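Search this site
Go
Filed under: Labs & Makers, Robots, Longer talks
May 8, 2021
By Jaime Coelho

Raffaele Gentile has folded the same kind of coat so many times he says he does it in his sleep. Small office, second floor at Drumgate, two monitors, a kettle. He talks fast and so I wrote fast.

The project is called Fekel. It's a method for teaching robot arms to handle clothes, with people doing the teaching by hand and no robot present. A person holds a gripper in each hand, camera on it, and folds. The recordings go to a model. The model goes on an arm. That's the short version, Gentile gave me the long one.

"Shirts were fine," he said. "Shirts we had by August. Then we said OK, winter coats, and everything fell over."

Why coats? "Because they push back. A towel stays where you leave it, more or less. A padded jacket, you let go and it opens up again. The thickness is different every place you grab."

His team, him and Martim Vieira mostly, tried a longer dataset first. 400 folds, all one jacket, all one table in the lab. The arm learned that jacket on that table. Put it on a bed and it was lost. Vieira, who came in halfway through looking for a charger, put it this way: "It had memorized a table."

So they changed the recipe. Fewer folds per garment, more rooms. 27 homes in the end, borrowed from friends and from people at Azevedo, the firm that pays for part of the work. Real bedrooms, stuff everywhere, nobody tidies. Each person gets 35 folds and then stops, becuase tired people get sloppy and the model picks up the sloppiness too.

The other change was the order. Sleeves in first, then the hem comes up toward the collar - before that everyone had folded however they liked. Gentile didn't want the rule. Vieira did. "We argued for 2 weeks," Gentile said. "He was right, write that down."

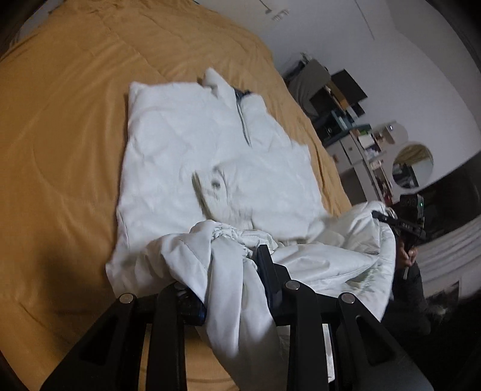 Does the arm need to see the whole coat to fold it? Mostly it needs a good view of the fabric close to the fingers, and it works out the rest from how the last few moves went.

Gentile is careful about the result. On jackets the arm had never seen, in rooms it had never seen, the new recipe beat the old one clearly, but hoods still go wrong. So does anything with a belt. The write up is with Ilídio Barros at Vellemgate, who is rerunning the tests with his own arm and his own coats. No numbers in public till he is done.

And after coats? "Fitted sheets," Gentile said. Vieira, from the hallway, said no.

They had another session booked across town and were allready late for it. I got the stairs, they got the elevator with the cases.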